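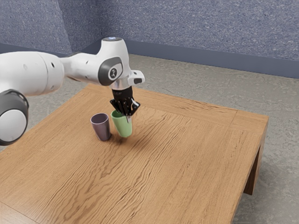 Cluvach: deluxe pledge or wait for retail?

Tabletop Crowdfunding > Backer Chat

mossytoad
Friday, January 24, 2025

Right, I need talking into or out of this. The late pledge for Cluvach closes at the end of the month and I've had the page open in a tab for days. I played the prototype at the Hutcombe games weekend last year and loved it, proper loved it, we played twice back to back and missed the bring and buy because of it. The bit where you're all sharing the one ferry and somebody keeps sending it to the wrong island was brilliant.

My trouble is the price. Standard box is fine, I could live with that. But the deluxe has the neoprene map and the wooden boats and the second storm deck, and once you add postage it's a lot for a game I'd get out maybe once a month. Has anyone backed this lot before? Are they any good at getting things out of the door?

dicebucket
I backed their first one, Firkthorpe. Good game, came 6 months late. Updates were decent though, they told you when things slipped and didn't go quiet. Box arrived with a squashed corner and they sent me a new lid without any fuss.

I'm in for standard on Cluvach. I've been stung by neoprene before, it never goes back in the box the way it came out.

Hexandthecity
Deluxe, deluxe, deluxe! I know I'm a terrible influence (my shelves will tell you the same) but the second storm deck is the thing for me. With just the base storms we'd more or less learned what was coming by the third game, and I've only played the print and play version. The wooden boats I could take or leave, they're cute but you spend most of the game with them parked up in harbour anyway.

Also Firkthorpe was late for pretty much everyone who was shipping that year, I wouldn't hold it against them.

old_meeple_lane
I would hold it against them, a bit. They said March for Firkthorpe and they must have known it wasn't going to be March when they were still showing us new artwork for the cards at Christmas. I don't mind late. I mind being told a date that was never going to happen so the campaign looks better.

And storm decks should be in the base game. If the game gets stale after three plays without the add-on then it isn't finished, and I'm not paying extra for them to finish it.

Hexandthecity
Didn't say stale! Said we'd learned the storms. There's still the whole business with the cargo and the tides to argue over, and we do argue.

old_meeple_lane
Fair enough, I read that more harshly than you wrote it. Still think it belongs in the box.

pondwaterpete
What's the player count like? The page says two to five and in my experience that means it's good at four and they've bodged something for two. It's nearly always the pair of us here on a weeknight so that matters more to me than what the boats are made of.

mossytoad
We had four both times at Hutcombe so I can't help with two, sorry. Four was great.

dicebucket
Two is OK. You each run a pair of crews and there's a little dummy deck that moves the ferry when neither of you wants to. Bit fiddly for the first few rounds. I wouldn't buy it only for two, there are better ones. Chantharasri is a smashing two player co-op if you can find a copy, and you can get it in a normal shop for 30 quid without waiting a year for it.

pondwaterpete
Ooh, hadn't heard of that one. Is it the one with the river and the lanterns?

dicebucket
That's it. The rulebook is awful, fair warning. Find a video, or have someone teach you. Once you know how the lanterns pass down the river it all clicks.

Hexandthecity
The rulebook isn't that bad!! It's just in a funny order. Read the back half first and then the front.

old_meeple_lane
If I have to read the back half first, it's that bad.

tilewrangler
Coming in as someone who has done the sums for a small campaign of my own (card game, didn't fund, don't look for it). Cluvach had 2,758 backers at the last count I saw, and that's a healthy number for a box this size. Enough to get a decent price from the factory, small enough that they can still pack it without getting swamped. I'd be more nervous if it had gone mad and they'd started promising miniatures.

What I would check is the postage. It's charged later, in the pledge manager, and the estimate on the page is for standard only. The deluxe box is a fair bit deeper. I asked in the comments and got told "slightly more", and I'd want a number before handing any money over.

mossytoad
Oh that is useful, I'd assumed the estimate covered both. Going to ask as well, maybe if a few of us pester they'll put it on the page.

old_meeple_lane
See, this is what I mean about them. Nice people, vague about anything with a pound sign in front of it.

pondwaterpete
Could you get standard and add the storm deck later? Some of them let you do that in the pledge manager.

Hexandthecity
Yes! It's down as a separate add-on near the bottom of the page, under the sleeves. I think it was £17? You do lose the insert that holds it, but the standard tray has room for another deck if you don't sleeve.

dicebucket
I always sleeve.

Hexandthecity
Of course you do.

mossytoad
Well I'd scrolled straight past that. Standard plus storms is looking very tempting, and then I don't have to explain a neoprene map to my other half, who already thinks we have enough mats. I'll sleep on it and see what they come back with on the postage. If anyone else has played it at two or five, do shout, our Thursday lot is sometimes five and I don't want someone sat about waiting for the ferry all night.

tilewrangler
Played it at five once. There was some waiting for the ferry. We had crisps so it was fine, but I'd stick to the short game with that many, the long one took us right up to closing time.

mossytoad
Short game and crisps, noted. Postage question has gone in, will post here when they answer.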